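Workshop notebook, April

8:15 a.m. Started early because I wanted the long table to myself before the rest of you came in. Back on the Hlongwane chapel papers, box three, which is the one with the sermon cards and the bad smell. Coffee first, then gloves off (they make me clumsy with card stock, and yes, I washed my hands).
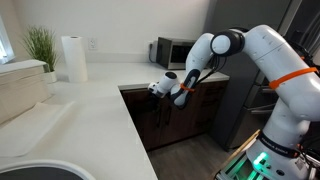
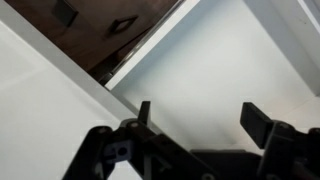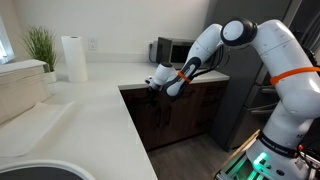
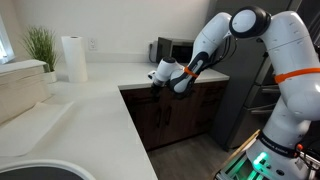 So, where we are. The count on the sermon cards is finished at last and it's 1243, and I did it twice and got the same number twice, so please don't anybody ask me to do it again! The old finding list had them down as "a quantity of cards." The letters come to 264, counting the two that are only envelopes.

The big question is still which years he was in Cliltport. The printed obituary has him called to the chapel straight out of seminary and staying until he retired, one pulpit the whole way through. I copied that into our draft entry last month without thinking much about it, and now I'm pretty sure it's wrong. The cards are marked in the top corner with a place and a season (he almost never wrote the year, drives me up the wall), and there's a run of them from the middle of box three that say "Mill St." instead of "Chapel." Same handwriting, same brown ink, but the sermons are shorter and plainer, and a couple have notes to himself about the cold in the hall. I think he left for a while. Maybe two winters, maybe three – I can't get it any tighter than that from the cards alone.

The letters help a bit. His sister wrote to him nearly every month and there's one where she asks if the new people have found him a stove yet. New people! You don't write that to somebody who's been in the same parsonage for nine years. No year on it, of course. The postmark is half gone, and I've had it under the lamp at a low angle and got a C and what might be an L, so that only tells me it passed through Cliltport, which we knew.

10:50. Pulled the baptism register copy. It's a typed copy somebody made later, so I trust it about as far as I can throw it, but the signatures column gives another minister's initials for a stretch of pages and then goes back to our man. That fits the Mill St. cards nicely. I'd still like to see the original before it goes in the entry as fact. For now I've changed the wording to "appears to have served elsewhere for a short period" and put a pencil mark beside it.

Scanning notes while I remember. I did the first batch at 300 dpi and it's fine for reading, but the pencil additions fade out badly, and he did most of his second thoughts in pencil. I redid the Mill St. run at the higher setting and you can see the crossings-out now. One Easter card has a whole paragraph struck through and "no, too proud" written next to it. I sat and looked at that one for a good while. Files are in the shared folder under box3_b, the older ones are still in box3_a, don't delete those until I've compared them.

Trenotus is still choking on the abbreviations. It reads "Xn" as a page number and it turned every "wh." into "who." I've got a list of fixes going on the clipboard, add to it if you hit new ones. So far 338 cards have been transcribed and checked by a human being, and the rest are raw. Please only quote from the checked ones (they have the green dot).

The Proritz sleeves came and they're the wrong size again, a hair too narrow, so the cards buckle if you push. Don't push. I've put the box under the bench with a note on it and gone back to folded tissue until the exchange comes through.

2:30 p.m. Short one after lunch. Found the ordination certificate! It was flat against the bottom of the box under the liner, and the water stain goes across the date but I can read the month fine, and it's a month later than the obituary says. I'm leaving it under a blotter with a light weight on top. It has a curl I don't want to fight.

Next time in:
Ask the county archive about the original register.
Sort the sister's letters by paper type, see if the stove one sits with any that are dated.
Check whether "Mill St." was a hall or a proper church.
Finish comparing box3_a and box3_b.
Somebody please order more tissue, we're down to the last roll.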